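Wodero Bench Cell, single arm
Item 1836

For PC repair and teardown benches. Includes arm, two-finger gripper, slotted aluminum table and one printed fixture plate. Computer not included.

Reach: 31 in.
Lead time: 18 business days
Budget over $3000 a year for spare fingers and service.

Order extra plates with the cell; they ship together. 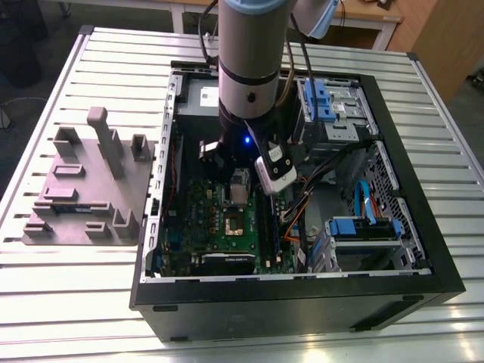
Gripper above the motherboard in an open tower, memory module on the fixture plate at left.

Related: Wurby finger set, Gandus table riser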